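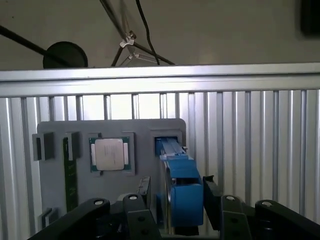

The Stastberg kit teaches a robot arm to fit computer parts. It comes with a grey board that stands upright. The board has holders for small parts, such as a processor (the chip that does a computer's sums) and a memory module.

The arm ends in a gripper, which works like a finger and thumb. It must line up each part before it pushes. If the part is tilted, it can jam.

Leonora Sarmiento tested the kit in Wustville in February. She ran 200 tries with each of four parts - 800 tries in all. Memory modules were the hardest, as they are thin and their slot is narrow.

The kit is sold to schools and clubs. The arm is sold separately.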